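To: clidima-supporters list
Subject: Re: away allocation and the Friday kick off

Quick one as I'm on my break and the phone's on 6 per cent.

Somebody wrote:

> Has anyone had an actual answer about tickets for Arkholm away?
> The website says "on sale shortly" and has said it since last
> week. Also is it right the kick off has moved to Friday night?
> I have booked the Saturday off work and will be livid if so.
> And is the coach running, because the train back from there
> after a night game is a joke.

Yes to the Friday. Half seven. Confirmed this morning on the league site, not on ours, you'll be amazed to hear. It's their pitch, they share it with the rugby, rugby have it all day Saturday. So that's that and no use shouting at the office about it, I already have.

Allocation is the bad bit. We've been given 1000 fewer than we took there two seasons back, when they gave us the whole open end. This time it's the corner block only and the rest of that end is home fans. Their argument is the segregation last time cost too much. Ours seems to be that we didn't argue. Season ticket holders first, then members, then whatever crumbs. If you sit in the Hollmann Stand you should of had a text with a code in it. If you haven't, ring, don't email, the email goes nowhere.
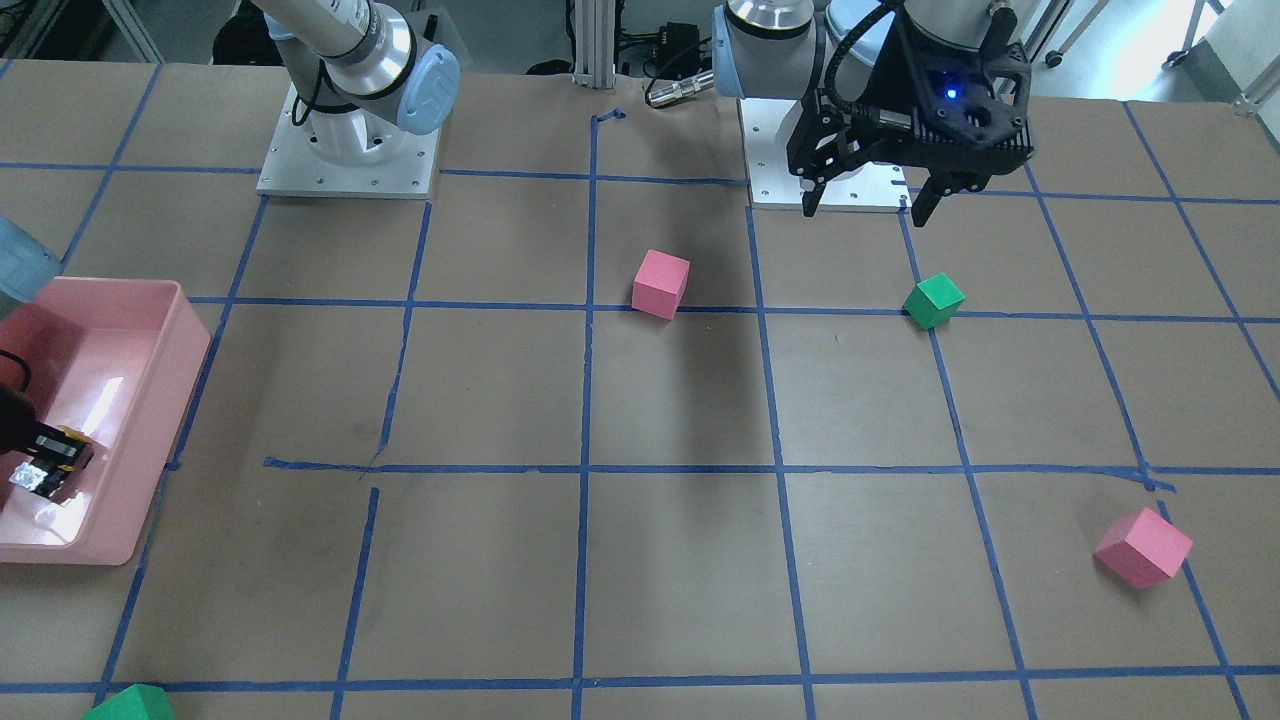
Getting in on the night is going to be slow so please read this bit. Corner block has its own turnstiles round the back, by the car wash, and they only open the one bank of them. There's no wandering about once you're in either. The block is split into little pens by rail, and your ticket says which one. That's us, a few in this square, a few in that, and no hopping over the lines to stand with your mates. So buy together if you want to be together. Swapping at the gate didn't work at Rastoncombe and it won't work there.

Coach. Running, yes, so long as we fill it. 32 names down as of last night, need 37 to break even, so five more and we're on. Leaves the club car park at quarter to four, which I know is no good for anyone on days, but the ring road on a Friday is what it is. Back by midnight if they let us out promptly. No glass, no cans, the driver was very clear after last time and I'm not having that conversation again. 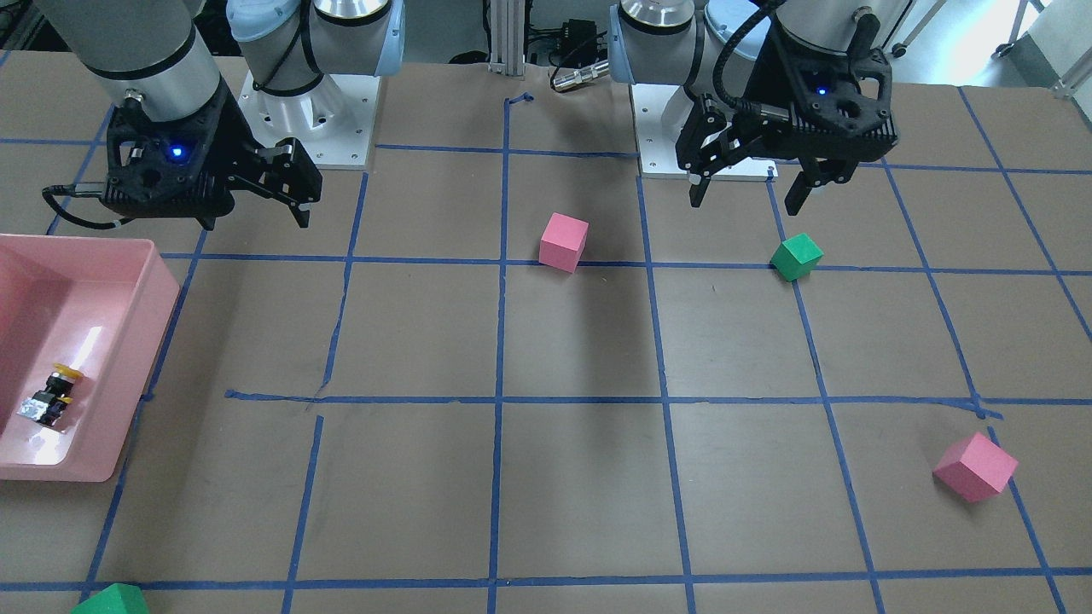 Also can people stop paying by bank transfer with no name on it. I've got two payments sat there reading "COACH" and one reading "up the reds" and no idea whose seat is whose. Surname and the word Arkholm, that's all I need.

Team news since it'll be asked. The left back is out, hamstring, back in September at the earliest so forget him. The new lad came through the reserves game fine, played an hour, looked a bit leggy in the last ten minutes but then so did everybody, it was boiling. I'd start him. He wins headers, and we've conceded from a corner in every away game so far, which is embarassing frankly. Whether the manager agrees is another matter – he's picked the same back four since the opening day and looks like he'd rather be relegated than change it.

Midfield I've no complaints. Up front we need somebody to shoot.

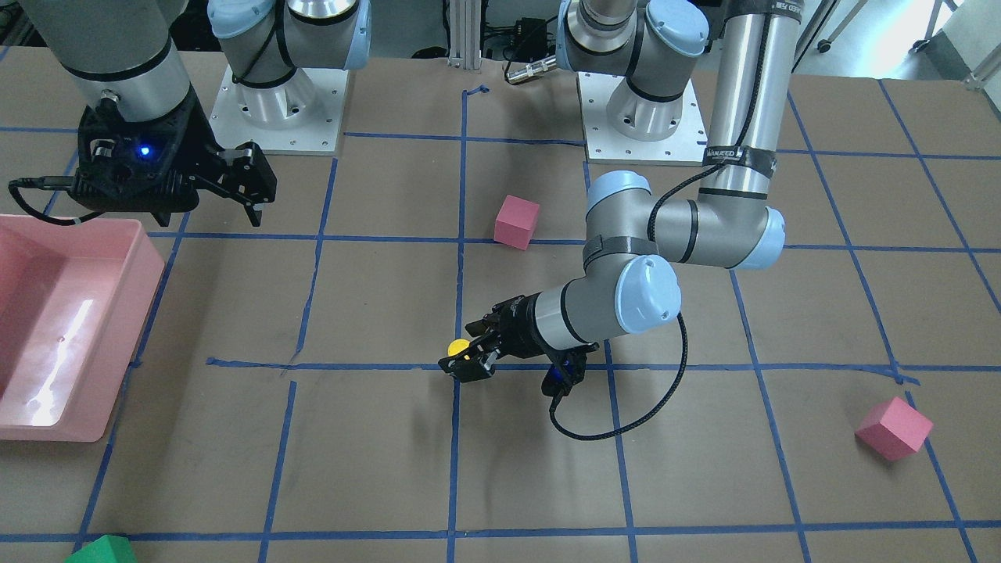

Further down the thread Southbank Red wrote that the new lad should be nowhere near it yet, that one reserves game on a dry pitch proves nothing and Arkholm will put their big centre forward straight on him from the first throw in. Better to leave the back four alone for another week, he said, and sort out who marks the near post, as that's where all the goals have come from and it isn't the full back's job anyway.

Fair enough on the near post. Don't agree on the rest but we've done this argument every week since pre season so I'll leave it there.

Last things. Junior tickets are the same price as adults at this one, yes really, Clidima have written to complain about it and we're putting our name to the letter. If you don't want your name on it tell me before it goes. Flags under two metres only, no poles. Bring a coat, there's no roof on that corner and the wind comes straight through.

Spare tickets – reply to the list not to me, I'm not a shop. Face value or you're off the list.

Right, back to work

list admin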